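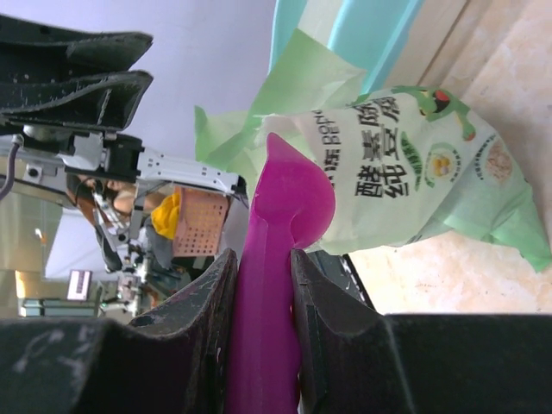
4.2 Scooping and Bag Handling

The Kesberg cell was built in a shared workshop on a marble-patterned counter. Each arm carries a two-finger gripper and a wrist camera, and the controller runs Grurell on a desktop machine.
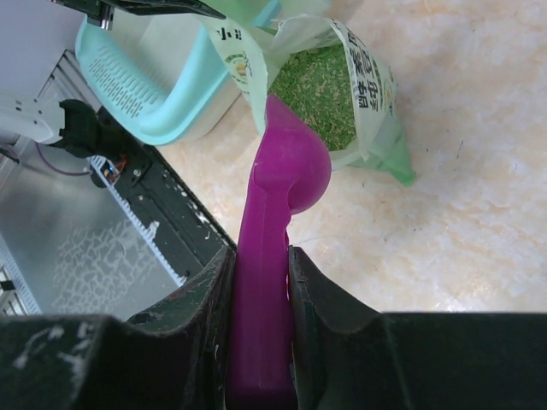
Figure 3. Wrist view with the magenta scoop held at the mouth of an open bag.

We held the tool by its flat handle in all trials. The finger pads had not been replaced since January, and we left them scuffed — new pads would have meant repeating the grip calibration.

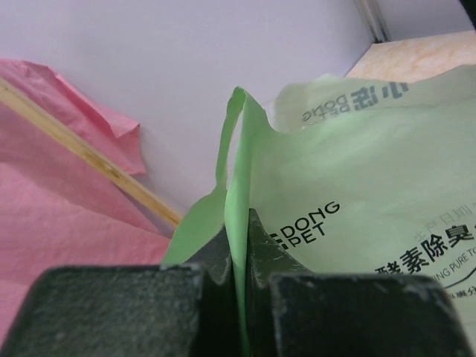 Thin film needed a separate grip setting. The jaws close on a fold of the bag at low speed and stop on motor current, with a limit of 40 percent. The same limit let the scoop rotate in the jaws, so we store 2 profiles and switch between them by task.
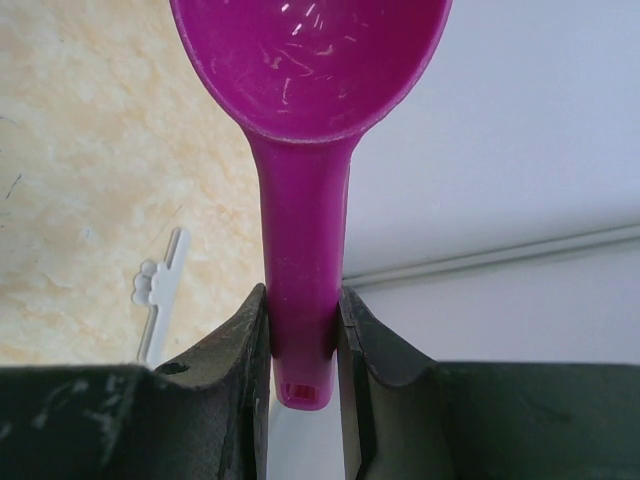
Handle angle is estimated from the wrist view before each approach. We labeled 533 frames by hand for this step and discarded 17 with heavy glare.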